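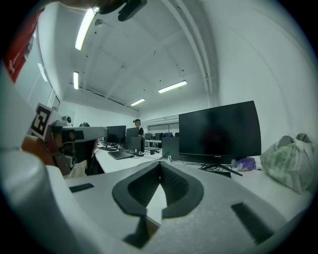
Quiénes somos

El Instituto Castura es un centro privado de formación profesional dedicado a la encuadernación, la restauración de papel y las artes gráficas. Desde su sede en la calle Cárdenas imparte enseñanza presencial a jóvenes y adultos que desean incorporarse al oficio o perfeccionar una práctica ya adquirida.

Historia

El centro nació como taller de encuadernación al servicio de notarías y archivos parroquiales. La demanda de aprendices llevó a sus fundadores a reservar las tardes para la enseñanza, y con el tiempo la actividad docente desplazó al encargo comercial. El taller original se conserva en la planta baja y sigue en uso: en él se cosen a mano los cuadernillos de los alumnos de primer curso y se doran los lomos de las piezas de fin de estudios.

La incorporación del fondo bibliográfico Clustent, integrado por 1,752 volúmenes, permitió abrir la biblioteca de consulta. Dicho fondo reúne manuales de tipografía, muestrarios de papeles jaspeados y una colección de catálogos de fundición que puede consultarse previa solicitud por escrito.

Oferta formativa

El programa general se extiende a lo largo de dos cursos académicos y consta de 13 módulos. El primer año comprende costura, enlomado, preparación de tapas y nociones de química del papel. El segundo se dedica a la piel, el dorado, la limpieza en seco y la reintegración de faltas. Quienes ya ejercen la profesión pueden matricularse en módulos sueltos, siempre que acrediten experiencia suficiente -- la valoración corresponde a la jefatura de estudios.

En el mes de mayo se celebra la muestra anual de trabajos, abierta al público y de entrada gratuita.

Admisión y becas

El Instituto ofrece 40 plazas por curso. La admisión se resuelve mediante entrevista y una prueba manual sencilla, para la que no se exigen conocimientos previos. Las becas Cirkix cubren hasta el 70 por ciento de la matrícula y se conceden atendiendo a la situación económica del solicitante. Los materiales de uso común están incluidos en la matrícula; la piel y el pan de oro se abonan aparte.

Compromiso con el patrimonio

El centro colabora con archivos municipales y bibliotecas de la comarca en la conservación de documentos de valor local. Las intervenciones se realizan bajo supervisión docente, con criterios de mínima actuación y reversibilidad, y cada pieza se devuelve acompañada de su ficha de tratamiento. No se aceptan encargos de particulares durante el periodo lectivo.

Visitas e información

La secretaría atiende de lunes a viernes en horario de mañana. Las visitas de grupo a la biblioteca y al taller deben concertarse con antelación.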